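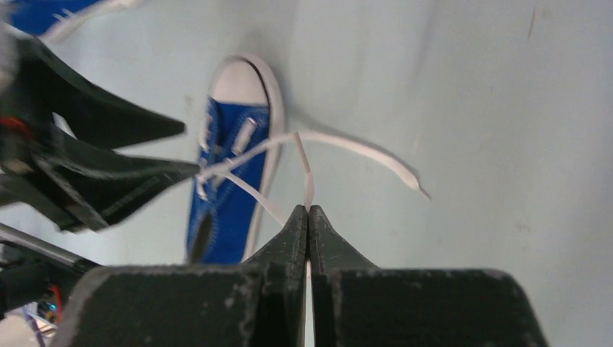

Galang lab puts two sets of gripper fingers through the shoelace test

If you have ever tried to tie a shoe while wearing winter gloves, you will have some sympathy for the robots at Pladedska this summer. The small automation workshop in Galang has spent most of July comparing two designs of gripper finger on the same pair of arms, and the job it picked for the comparison is one most of us learned before first grade.

The shoes are blue canvas sneakers with white toe caps and white laces, and they lie on a pale tabletop with an arm on either side. One arm takes hold of a lace, the other goes looking for its partner, and between them they are supposed to cross the laces, make a loop and pull things snug. It sounds simple when you write it down, and the team had a good laugh about that when we visited (they had allowed a single morning for the first round, and were still at it when the building closed for the night).

The two contenders are a narrow pointed finger, which the workshop makes in its own back room, and a wider padded one bought in from Kovutari. Both were run with the same controller and the same starting positions, so that any difference in the results could fairly be put down to the fingers. By the end of the month the log held 1091 attempts, split almost evenly between the designs.

On the plain business of picking up a lace, the pointed fingers came out well ahead. They managed a clean first grab in 531 of their attempts, and the crew was especially pleased with how seldom they pinched the canvas along with the lace. The padded fingers had their good days too. Once they had hold of something they kept hold of it, even in the final tug, and that is where the pointed pair tended to let a lace slide away at the worst possible moment.
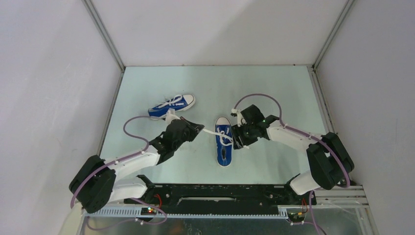

Both arms at work over the sneakers, with a lace drawn across one of the shoes.

The part that gave everyone the most trouble was the handover, when a lace held by one arm has to be met by the other. A lace does not stay where you put it. It arches up, it flops over, it slides under the rim of the sole, and the second arm has to find it all over again. The workshop tried 14 different approach angles before settling on one that comes in low from the side, and 13 of those are now written up in a notebook under the heading "please don't."

Views from close to the fingers helped a good deal here. A camera set back from the table gives a fine picture of both arms and both shoes, but a lace end tucked behind a fingertip is easy to lose from there, and the wrist view fills in what the wider one misses. The team now checks the two side by side whenever a grab goes wrong — a slow habit, they admit, but one that has already settled several arguments.

What comes next is a bit of a compromise. Pladedska plans to keep the pointed shape and add a thin strip of soft material near the tips, in the hope of getting the neat pickup of one design and the stubborn grip of the other. The first set is being made up now, and the shoelace trials will start over from the beginning once it is fitted.

After that the same fingers go to Cenden, a sister project that handles drawstring bags and hooded sweatshirts, where the cords are thicker and, we are told, every bit as badly behaved. The workshop hopes to open its doors for an afternoon of demonstrations once the new round is finished. Visitors are welcome to bring a shoe, preferably one with long laces.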